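Notebook, February
Coding scheme for district anti-bullying policies, pass two

Working set is 173 policy documents from the school districts on the Cluneo list. Ilgın Tekin pulled the PDFs and ran the text extraction. Scanned files came through badly and need rereading by hand before they are coded.

1. Unit of coding
Switched from whole document to clause. Whole-document codes hid the difference between a policy that defines harassment and one that only repeats the state definition. A clause ends at the next numbered paragraph. Where numbering is missing, use the line break.
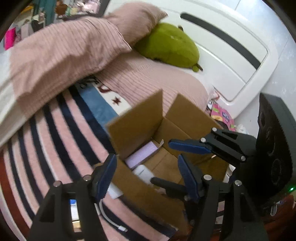
2. Reporting deadlines
Code the deadline as written. Do not convert "school days" to calendar days. Lurau has two deadlines in the same section, one for the oral report and one for the written one. Enter both and flag the row. Asante gives no deadline for the written report, only "promptly." Code as 9 (unspecified), not as missing.

3. Agreement check
Ilgın and I each coded 60 clauses blind. Most of the disagreements fell on code 3 (staff training), where a clause names a training but does not say who attends. Revised rule: if the attendees are not named in the clause, code 3b, even when a later section lists them.

4. Cirum export
Cirum truncates any cell over 2,000 characters and gives no warning. Found it when the Lurau definitions section stopped halfway through a sentence. Long clauses now go in a separate text file, keyed by row ID. Rows exported before this change have to be checked again for length.

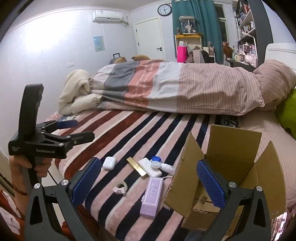
5. Open items
Protected categories: is "weight" its own code, or under "appearance"? Ilgın prefers its own code. I agree, but it means recoding the first batch.
Coordinator named by title only: still counts as named.
Appendices: left out for now. Asante puts its complaint form there, with a deadline on it that the policy text lacks. Ask Ilgın if the form was adopted by the board with the policy.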